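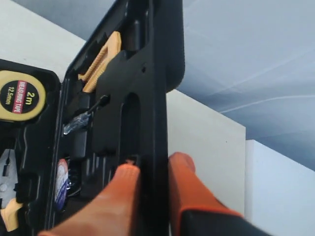

Category: Consumer Goods / Storage and Reuse

4. Packaging and the Return of Complete Tool Sets

4.1 Materials and lending records

The loan records used in this section come from the lending counters at Belhaj and Trirnar. Both counters lend hand tools to residents for short household jobs, and both had used the same paper slip for several years before the study began. A slip lists the set borrowed, the date out, the date back, and any piece missing at check-in. We copied the slips into a single table and removed entries in which the return line had been left blank. This left 1797 loans. Of these, 139 were marked as returned with at least one piece missing.

Single tools, such as a saw or a level lent on its own, were left out. A single tool is either returned or it is not, and the question of a partial return does not come up. Power tools were also left out, even when they were lent with a set of bits, because borrowers paid a deposit on them and the deposit changed how carefully the contents were checked.

The sets were sorted by the way they were packed. The first group had fitted packaging, meaning a rigid case with a separate recess for each piece. The second had open packaging, which included canvas rolls, drawstring bags, and plain boxes with no dividers. A few sets had been moved from one kind of packaging to the other during the record period. We treated each loan according to the packaging written on its slip and did not try to correct for earlier use.

4.2 What the packaging tells the borrower

Fitted packaging is usually described by manufacturers as protection against damage in transport. For a lending counter it has a second use. An empty recess shows that a piece is missing, and the shape of the recess often shows which one. The borrower sees this at home, when the missing piece may still be on the floor or under a sink. With a bag or a plain box, the borrower has to remember the contents or read a list.

This effect depends on the recesses being easy to read. Some molded cases have ridges and hollows that hold nothing and are there for stiffness or appearance. Others combine storage areas with slots, grips, or textured panels in the same dark plastic; Figure 2 shows a dimpled panel beside an elongated slot with a rounded top. A person who has not used the case before may not know which openings are meant to be filled. Counter staff at Trirnar dealt with this by painting the floor of each storage recess white, so that an empty one stood out. Staff at Belhaj taped a printed outline inside the lid.
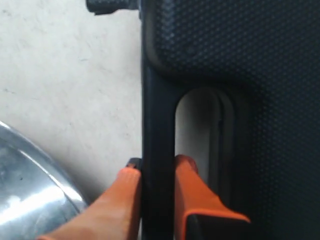
Neither change was made to every set at once. The painted recesses were added in February, starting with the socket sets, and the printed outlines followed as old ones wore out. For this reason we do not compare the two methods directly. Staff at both counters reported that check-in was faster with the marked cases, but the slips do not record check-in time and we have no separate measure of it.

4.3 Small parts and replacements

Most of the missing pieces were small. Hex keys, short driver bits, and socket adapters came up often in the notes, while pliers and wrenches did so rarely. Small pieces are easy to leave in a pocket, and they are also easy to put back in the wrong place. Several slips had a missing piece crossed out later, with a note that it had been found in another set.

Replacement was a further problem. Trustar sets could be refilled from loose stock kept at the counter, but the Drurum sets had pieces that would not seat properly in any other case. When one was lost, staff usually filled the recess with a similar piece held in place with foam. These sets went back on the shelf and were lent as complete. Where a later slip listed the foam itself as missing, we did not count it as a missing piece.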